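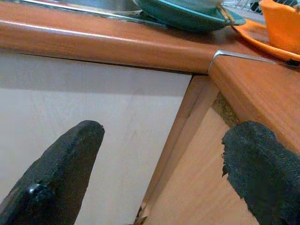 # Visit to Skokard, Tuesday

We went to decide whether the kitchen arm belongs in next year's budget. I came back less sure than I left.

Skokard quotes 2,000 a month for the arm on a lease, with grippers billed on top. I asked how long a set of finger covers lasts and got three answers from two people. The covers I saw were rough and ragged on one side, so I'd like a written number before we sign for anything. Costex gave us one for theirs without being asked.

The demo kitchen was a fair test, I'll give them that. Laminate counters with a metal strip over the corner joint, a chipped cabinet edge, an orange cup and saucer by the dish rack. Our break rooms look like that. The sales deck showed bare steel benches.

They ran the cup pickup 20 times for us and called 17 of them good. One of those 17 ended with the cup on its side – I'd have scored it a miss. No one could tell me who pays for broken dishes.

Still open:

- Training is 10 hours, but is it in the lease?
- Spare gripper: price, and how long to ship?
- Can the Treloar cart we already own carry the base?
- Service calls go through Dukbridge. What does a weekend call cost?

I'd leave the line out of the first draft and ask again in July. A short paid trial in our own kitchen might change my mind – their kitchen won't.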